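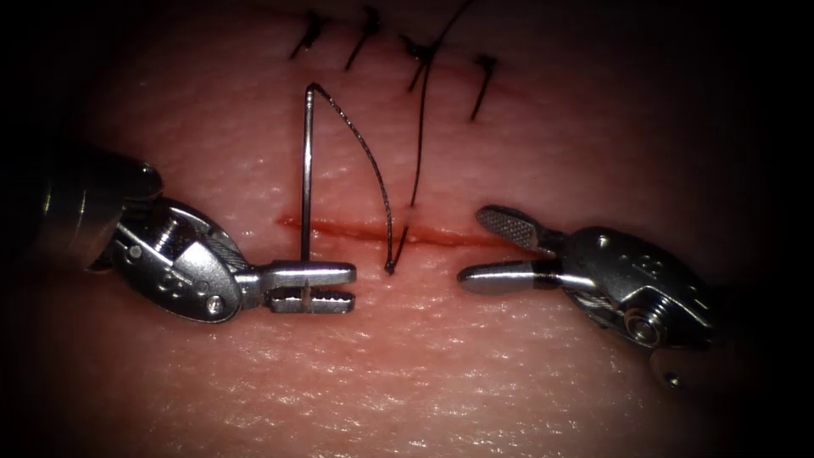

Suture Pads at the Femley Skills Room

The pads on this page are the ones we keep in the practice room at Femley. Most were bought as plain sheets and cut down before use, and each one is worked until the surface gives out. The pale pink type has a fine criss-cross texture that shows up strongly under a bright light, and a single straight cut like the one across the middle, thin and dark red with a little smearing along the edges, is what every beginner closes first. The curved needle is held upright across the line of the cut before the first bite. Keep the cut straight and the rest of the exercise is easier to judge.

The gallery was last updated 9/10/23. Captions give the pad type and the exercise it is used for. Pad numbers refer to the shelf list by the door.

Pad 231, straight closure
Pink synthetic tissue. Used for interrupted stitches with even spacing. The cut is made fresh at the start of each session with a new blade. Wipe the surface down before it goes back on the shelf.

Notes on the pads

We tried two suppliers before settling on one. The Dokden sheets were firmer and lasted longer, but the needle dragged and the holes stayed open. The Csonka sheets are softer and tear if the thread is pulled up too hard. We kept the Csonka for that reason. A torn edge shows the learner how much tension was used.

A full sheet makes 4 practice pads. Cut with a long blade and a steel ruler, texture side up. Scissors leave a ragged side that lifts when the pad is clamped.

Store pads flat in the Alora drawers with a sheet of baking paper between them. Stacked without paper, they stick together and the surface texture pulls off. A light dusting of cornstarch helps with older pads that have turned tacky.

We have gone through 70 pads so far this year. Worn ones are used for knot tying at the side bench until there is no clean area left.

Thread and needles are kept separately in Room 505. Used needles go in the sharps box, including bent ones. Please do not leave them standing in a pad.

Back to galleries | Practice room hours | Shelf list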